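Incidencia n.º 111
Asunto: Velo blanquecino en el lavabo cerámico, no se va con nada
Producto: conjunto de mueble y lavabo Endia, blanco
Abierta por: Perrine Jacquet
Atiende: Otis Ferreira (posventa Zutico)
Estado: resuelta, con seguimiento

Perrine Jacquet escribió:

Buenas tardes, y perdonad de antemano por el rollo, que siempre me pasa lo mismo cuando me pongo a escribir. Tenemos el conjunto Endia en blanco, el del mueble de madera con el lavabo de cerámica encima, y estamos encantados con él, de verdad. El problema es que desde hace unas semanas el reborde plano se ha quedado con una especie de velo, como si hubiera pasado por allí una vela. Por la mañana, con la luz de lado, se ve muchísimo. Por la noche casi nada, y mi marido dice que son manías mías.

He probado con agua caliente, con jabón de platos y con un limpiador en crema que tenía por casa, y con este último me parece que ha ido a peor. ¿Puede ser que se haya estropeado el esmalte? Me daría una pena enorme.

Otis Ferreira respondió:

Hola, Perrine, y nada de pedir perdón, que cuanto más nos cuentas mejor podemos ayudarte. Lo primero, tranquilidad: un velo que cambia tanto según la luz suele ser un depósito que está encima del esmalte, y lo que está encima se puede quitar. Eso sí, aparca de momento el limpiador en crema, por favor, que muchos llevan un abrasivo muy fino.

Para orientarnos, ¿nos dices tres cosillas?

- Si al pasar la uña por la zona notas que resbala o que raspa un poco.
- Si el agua de tu casa es dura.
- Con qué paño lo limpias y si lo lavas con suavizante.

Perrine Jacquet escribió:

¡Qué rapidez! La uña resbala, salvo junto al grifo, donde sí noto como una arenilla pegada. El agua es durísima, la cafetera la tengo que descalcificar cada dos por tres. Y lo del paño me ha hecho gracia, que uso uno de microfibra que va a la lavadora con las toallas y, claro, lleva suavizante, bastante además, que a mí me gusta que huela bien la ropa. ¿Eso tiene algo que ver?

Otis Ferreira respondió:

Pues tiene bastante que ver. El suavizante deja una película en la microfibra, y al limpiar en seco o casi en seco esa película pasa a la cerámica y se mezcla con la cal. He hablado con mi compañera Bernadette Mac Suibhne, que lleva muchos años con esmaltes y sabe de esto bastante más que yo, y te propone lo siguiente:

1. Lava un paño nuevo, o el tuyo dos veces seguidas, sin suavizante y sin toallas en la misma tanda.
2. Desengrasa el reborde con agua templada y unas gotas de jabón neutro. Aclara bien.
3. Mezcla 100 ml de vinagre blanco con la misma cantidad de agua y humedece el paño. Aplícalo solo sobre la cerámica, sin que toque el grifo ni escurra hacia el mueble.
4. Espera unos minutos, aclara con mucha agua y seca enseguida.
5. En la esquina del grifo repite el paso 3 las veces que haga falta, sin estropajo ni cuchilla.

Y cuéntanos qué tal, por favor, aunque haya ido regular.

Perrine Jacquet escribió:

Os cuento. El reborde delantero y todo el lado derecho, perfectos, ¡otra vez brillantes! Me puse contentísima y llamé a mi marido para que viera que de manías nada. Lo que se me resiste es el fondo, el rincón que queda entre el grifo y el borde de la cubeta. Doblo el paño en cuatro, como he hecho siempre, y no entra bien, y si aprieto con la punta del dedo me deja rayas de humedad que al secarse vuelven a ser cal.

Otis Ferreira respondió:

¡Qué alegría leerte! Lo del rincón nos lo pregunta mucha gente, y casi siempre es por el doblado. El paño doblado va de maravilla en las superficies planas, pero en las curvas solo apoya por el canto. Arrúgalo sin más dentro de la mano, que haga bulto, y apriétalo contra el borde de la cubeta llegando desde la parte delantera del mueble.

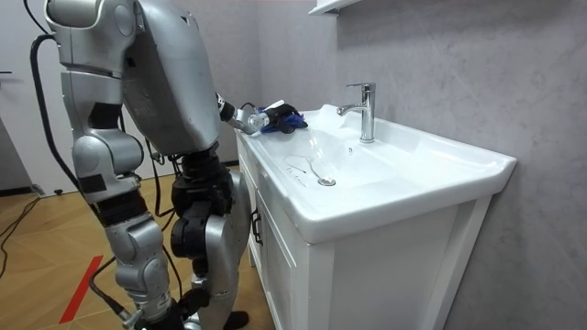

Una vez apoyado, arrástralo despacio siguiendo la curva, sin frotar de un lado a otro, y ve cambiando de pliegue cuando notes que ya no recoge. Después dale una pasada con otro paño bien seco. El labio levantado del borde también agradece ese repaso, sobre todo hacia la pared, que es donde se queda el agua sin que una se dé cuenta.

Perrine Jacquet escribió:

Ha salido. A la tercera vez, pero ha salido, y ya no noto la arenilla con la uña. He dejado un paño solo para el baño, lejos de las toallas y del suavizante. Muchísimas gracias a ti y a Bernadette, de corazón.

Nota interna (Otis Ferreira): descartado defecto de esmalte, no procede reposición. Propongo a Lukian añadir el aviso del suavizante a la hoja de mantenimiento del Endia. Llamar a la clienta en octubre para confirmar que no ha vuelto el velo.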